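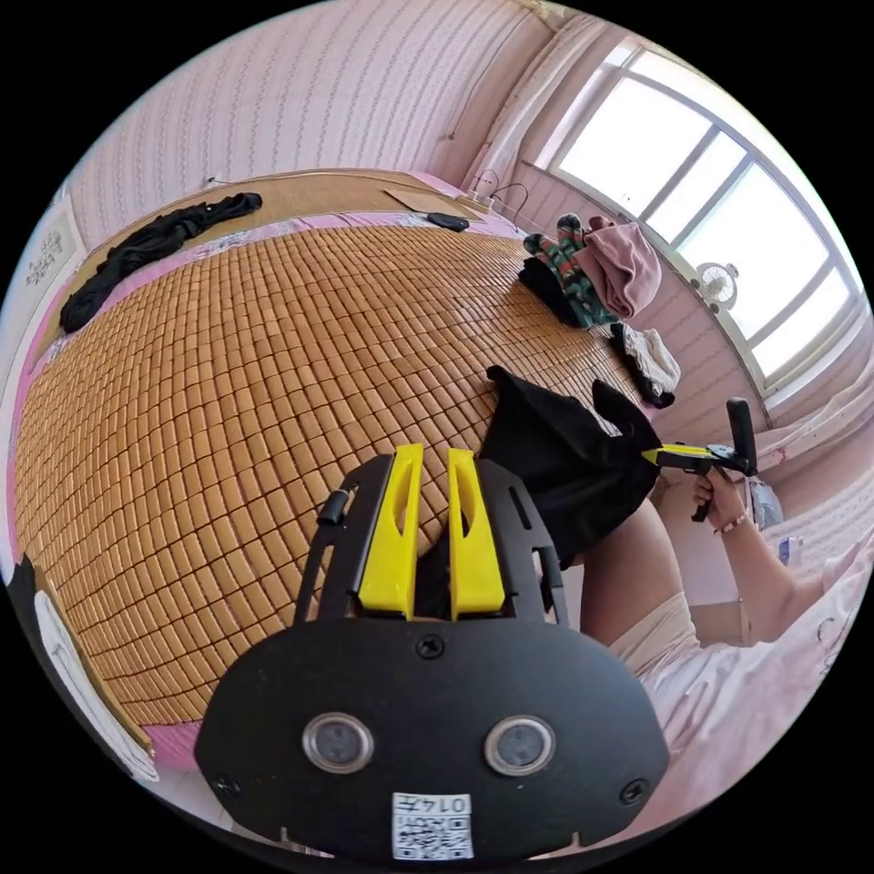
The fault that cost Naltine most of its September was a finger that did not open when it was told to open. The company makes hand-held grippers, which people carry through their own homes and use for ordinary work, so that robots can later learn from the recordings. Each tool has two yellow fingers and a trigger under the handle. When the trigger is released, the fingers must go apart. On 19 tools from one delivery they sometimes stayed closed for a moment longer, and the recording said that they were open. With a hard object you would see the problem quickly. With cloth you do not. A black cloth bag held up over a bed, with a pile of clothing next to it, is the kind of work where such an error can hide for weeks, for the bag hangs and folds in any case, and a late finger looks like a slow hand.

Pentti Hyvönen, who is responsible for testing at Naltine, found the error by a complaint that was about something else. A woman who recorded for the project in her bedroom wrote that her thumb was sore. She was pressing the trigger forward with her thumb after each grasp, to help it come back. She thought this was how the tool should be used, and she had done it through 500 recordings.

"She was a very good worker, and this was our bad luck," Hyvönen told me in his office in Ojala. "A less patient person would have sent the tool back on the first morning."

He opened her tool the same evening. Inside the handle there is a small return spring, and the spring sits in a plastic cup. The cup came from a new supplier, Irnano, and its edge was a little too high. When the handle became warm from the hand, the spring touched this edge and stuck. In the test room the tools were never held for longer than 3 minutes, and there the spring moved as it should.

The second part of the failure was in the software. The position of the fingers was not measured at the fingers. It was read from the trigger and then corrected by a table, and the table had been made with a healthy spring. For a program that learns from such data, the difference is serious. The robot sees cloth still held between two fingers, and at the same time it reads that the cloth has been let go.

I asked if somebody could have been hurt. Hyvönen took the question more seriously than I expected. The fingers are soft and the force is small, he said, but the tools are used in pairs and close to the face when a person bends over a bed or a shelf. In one home in Hullevano a finger came free suddenly and hit a woman on the lip. It was a small cut. The company wrote a report on it, and after that all recording was stopped for seven days.

The repair itself was almost boring. The cup was made lower, and a mark on each finger is now read by camera and compared with the trigger. If the two do not agree, the tool gives a sound and the recording is thrown away. The old recordings were more difficult - each one had to be looked at by a person, and many could not be saved. Irnano paid for the new cups but not for the lost recordings, and the two companies were still discussing this when I visited.

Hyvönen also changed the instructions. On the first page there is now a sentence asking people to write to him if any part of the hand hurts. He has received several letters already, most of them about the weight of the tool.

Home | Features | Technology | Archive | Subscribe

Contact the editors | Copyright 2018 | Back to top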